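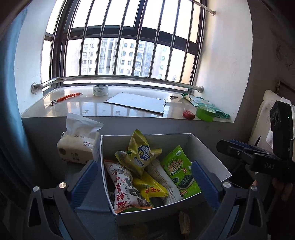

4 min read

Taking two cats to Hidirholm by train – what we learned
Posted by beca_edwards

Right, we're back, and I promised a few of you a write-up! Two cats, one dog-sized crate (more on that later), 258 miles and a change at Mundar. I was dreading it for weeks and it was lovely. The flat we rented takes pets without any fuss, and the main reason I'd book it again is the window: a wide glossy cream sill with upright metal bars in front of the glass and a block of flats opposite to stare at. Somura, my older girl, picked that sill as hers within the hour, and we kept a box of packaged snacks just below it (ours, though she had opinions). She's 14 and normally hides under a bed for the first two days anywhere new.

Things that worked for us: feeding them very early and then nothing until we arrived, a worn T-shirt in the crate, and booking the seats by the luggage rack so the crate wasn't in the aisle. We paid 22 pounds extra per cat at the flat for the week, which I thought was fair.

Happy to answer anything. I'd do it again tomorrow!

---

kemeys_r

Brilliant write-up Beca, thank you. Did you have both of them in the one crate? Our vet was quite firm that they should travel separately, even if they get on at home. Ours are brothers and they sleep in a heap, but one bad fright on the train and they could turn on each other.

---

beca_edwards

Yes, both in the one! I know, I know. Pritchard is only happy if he can lean on her, and we'd done a few practice runs in the car first. Two small carriers was the original plan and he yelled the entire way round the ring road, so we borrowed a big crate and he went quiet. I did pack a folding carrier in case they fell out.

---

tabbyroad

Have to disagree with this one, sorry. A dog crate on a busy train is too big to lift safely over a gap, and if you'd had to change platforms in a hurry at Mundar you'd have been stuck. Two carriers, one person each. Also what were you using for litter? Eight hours door to door is a long time.

---

beca_edwards

Fair point on the lifting. My husband carried it and he did grumble on the footbridge. We had 47 minutes at Mundar so there wasn't any running, but I wouldn't try it with a tight connection.

Litter: a shallow tray at one end of the crate with a puppy pad under it. Neither of them touched it until we got to the flat. Then they both went at once, obviously.

---

oldmog

I love that she took to the sill. Mine are the same, give them something to look out at and they forget to be cross. One question though, how far apart are those bars? I'd still want the window shut. My neighbour's cat got through a gap I wouldn't have thought you could post a letter through.

---

beca_edwards

Oh, the window stayed shut the whole time we were there, bars or no bars! I didn't measure them. We had a fan in the bedroom for air and kept that door open for them.

---

kemeys_r

Agree with oldmog, I'd treat bars as decoration where cats are concerned. We take a roll of mesh everywhere and a pack of the sticky hooks that come off cleanly.

How did they do with the stairs and lift? We're thinking of the same building for April and our younger one is a bolter.

Rhodri

---

beca_edwards

Lift was fine Rhodri, crate on the floor with a blanket over three sides. For a bolter, put them in the bathroom with the door shut while you bring the bags up. The front door there swings slowly and you'd never get to it in time with your arms full. And do ring ahead and ask for a flat at the back, the front ones get the bin lorry on Sunday morning. Somura slept through it. Pritchard went behind the washing machine and had to be coaxed out with tuna.

---

tabbyroad

OK the tuna has won me over a bit. Still two carriers for me, but I'm glad they had a good time. Is the deposit still 100? It was when my sister went and she got it all back, even with a chewed lampshade cord.

---

beca_edwards

Yes, still 100, and ours came back in full the day after we left. No chewing, just an awful lot of fur on the sofa – take a lint roller, they don't supply one. Rhodri, message me when you've got your dates and I'll send you the train times we used.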